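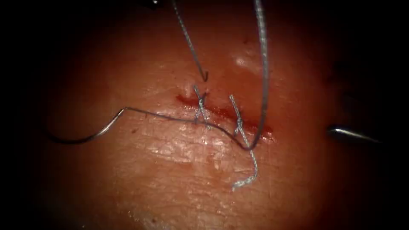

Groso halts automatic suturing trials after arm fault

Groso has stopped all trials of its automatic suturing software after one arm of a two-arm surgical robot kept pulling on a thread when it should have stopped. No patient was involved and no one at the lab was hurt.

The fault happened in March at the company's tissue lab in Bedalell. The robot was running a set of 400 stitches without an operator at the controls when the left arm ignored a tension limit and went on drawing the suture through the wound. The engineer on duty hit the stop button. By then the thread had torn through one edge of the cut.

Groso makes the software. The arms and instruments come from Canska, which was told the same afternoon and has sent two people to the lab to look at the hardware.

Kwok-wai Chung, who runs the trials for Groso, said the early findings point to a delay in the signal from the force sensor. The software is supposed to get a new reading every few milliseconds. In this case it worked from an old one for 400 milliseconds.

"The arm thought there was still slack in the thread, and there wasn't," Chung said. "It should have stopped as soon as the reading went stale. We had a check for that and the check was set too loose."
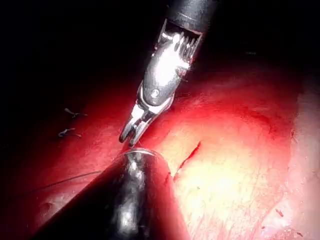
The jaws of one instrument close to the rim of a second, beside the incision.

The company went back through its logs after the fault. Out of 2,838 stitches recorded since the trials began, it found 11 others where the sensor signal arrived late. None of those delays was long enough to cause damage, and none set off an alarm. Chung said the alarm should have gone off each time.

A second problem turned up in the same review. When the stop button was pressed, the left arm froze but its jaws stayed closed on the thread. Staff had to release them by hand before the arm could be moved away from the tissue. Canska said the jaws are meant to hold their grip in a stop, so that a needle is not dropped. It is now considering a separate release button.
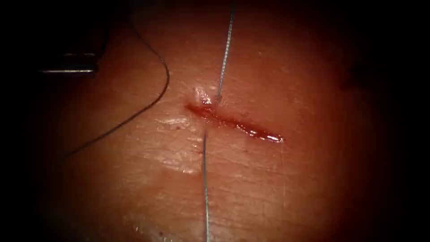
What happens next

Trials with the software in control are off until the stale-reading check has been rewritten and tested. Groso will then repeat the full set of 400 stitches, with the first 25 done at half speed and an operator ready to take over.

Work with a surgeon driving the arms by hand will go on at the lab. That mode does not use the tension software.

Fang, the outside firm that reviews safety for the project, has asked for the complete logs and will write its own report. Groso said it will share the report with other labs using the same arms. It gave no date for restarting the trials.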